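Workshop tips: placing small things with two arms

These are notes from our bench, mostly on the software side. We run the arms with Pendel for planning and a small layer of our own for perception. I add to the page when something costs us an afternoon.

Keep the objects in separate frames. In February we had the plate, the food and the topper all in one object frame, and every time the plate estimate moved a little, the goal for the topper moved too. Now each one has its own frame and its own timestamp, and the planner refuses any pose older than 200 ms.

Give flames their own collision volume. A depth image does not see a flame well, so the planner thinks the space over a candle is free. We put a cylinder on each wick, 135 mm high, and mark it as forbidden for gripper, card and cable. If the planner then finds no path, lower the approach angle first - do not shrink the cylinder.

Mask soft surfaces. Frosting has no hard edge, and the segmentation moves its border from one image to the next. Take the median of 13 images and add a margin on the outside.

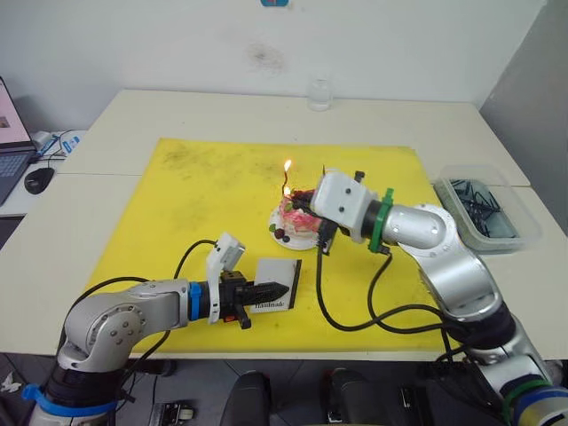
Parvathi Panicker wrote to us that the median is fine for frosting but too slow if the plate can be pushed, and that she would rather keep the last good mask and drop it when the plate frame moves. We tried her way and it is now the default. The old way is still in the config under "slow_mask".

Thin cards: plan with the card as part of the tool. Attach it to the gripper model as soon as the fingers close, with the real thickness, and detach it only after the fingers are open. If you detach too early, the arm goes home through its own card in the simulation and you get a false collision.

Limit the speed near the food, by zone and not by step. A step can be renamed or skipped, and then the limit is lost. Our zone begins 27 mm from the mask.

Save the log before you change a parameter.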